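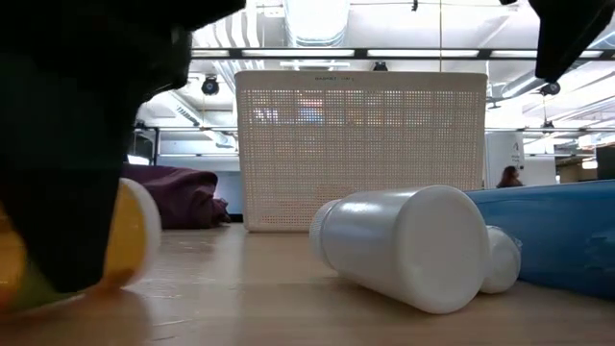
*The white bottle on its side, basket behind it.*

2019-11-13, Irstead bench

Medicine cupboard, part two. I meant to get this done in an hour and it ate the whole afternoon, so I'm writing it up properly in case one of you opens the cupboard tomorrow and wonders where everything went.

First thing, bottles. I do not like a plain white bottle in a first aid kit. You lay it down, the cap points one way and the base points the other, and from where I'm standing it could be tablets, powder or somebody's vitamins! New rule, if you all agree: anything that goes in the basket gets a strip of masking tape with the name and the month it runs out, and the tape goes on the side AND on the cap. The side alone is no good once things are stacked. I tried the label printer from the Fetham office and the labels slid right off the curved plastic, so it's tape and a marker until we find something better. (The marker lives in the drawer under the vise. Please put it back.)

The basket itself I'm happy with. The old cardboard box had gone soft in one corner and shed fluff into the bandages — gross — and you can wipe plastic down. The shelf in cupboard 608 is 1080 mm wide, which gives us the basket plus a decent gap beside it for the eyewash. I measured the depth too and then wrote it on my hand and then washed my hands. Will redo.

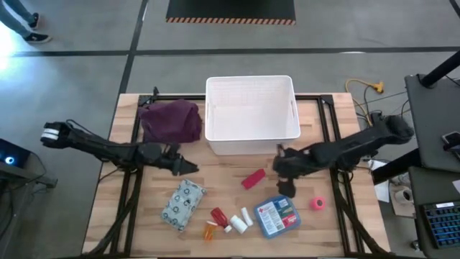
*Big white bin at the back, purple cloth to the left of it, small stuff across the front half.*

I'm sold on working this way round: bin at the back, everything you're sorting in front where you can reach it. Last time I did it with the bin on the floor beside me and spent the whole time bending over. Butcher block is nice for this as well, small things don't skate around on it the way they do on the steel bench. Only snag is that pale plastic on pale wood is hard to spot when you're tired. I'd like a dark tray or mat for the little pieces. Might just use the purple cloth for that, if it survives a wash.

About that cloth. It's supposed to be the cover that goes over the top of everything to keep the dust out, and I had a plan to fold it neatly and lay it in last. I'm terrible at folding, so it sat in a heap at the back left corner, which is where it always ends up. If anyone has a few minutes and good hands, be my guest. I'd also like to hem it, one edge is fraying.

Order of packing, as far as I've settled it:

- soft and rolled things go in first, down on the bottom
- the first aid kit next, flat, label side up
- pill bottles standing up along one side, caps taped
- patterned pouch on top of the kit
- cloth over the lot

I went back and forth on the pouch. I had it at the bottom to begin with, thinking it would pad things a bit, but it holds the stuff people want most (plasters, mostly) and digging for it with a bleeding thumb is no fun. I've done that. In February, with the belt sander, and I'm still annoyed about it.

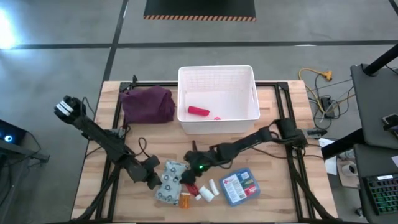
The red things are what I'd keep together if I were starting over. Red is easy to find in a white bin, so it makes sense for whatever you need in a hurry, and then the orange pill bottles can stay with the other bottles and not get mixed up with them. I haven't decided if that's a real system or just me liking how it looks. Try it for a week and tell me.

One more gripe about caps. Small white caps and cap-like bits are forever wandering off on their own, and I hate throwing one out and then finding the thing it belonged to. I've put an empty jam jar on the windowsill for strays. If you find one, jar. We'll match them up at the end of the month and toss whatever is left.

Orders: I filled in the Stoltex form for more gauze, finger plasters and a second pair of blunt scissors, reference 2095. It came to 38 dollars before shipping and I put it on the shop account. They wanted to sell me a wall cabinet with a lock on it and I said no thanks, a lock on a first aid cupboard gives me the shivers. Kang do a clear lidded box that might suit the bottles, but I want to see one in person before spending anything. The lid in their catalog looks flimsy to me.

Left to do:

- tape and mark the rest of the bottles
- measure the shelf depth again, on PAPER this time
- wash the purple cloth, cold, on its own, I don't trust that dye
- write out a contents card and stick it inside the cupboard door
- ask at Fetham what they do with out-of-date tablets, I don't want them going in our trash

The bench needs a wipe too, I saw some faint streaks on the wood. Oil next time the heating is on — the can is on the bottom shelf behind the rags.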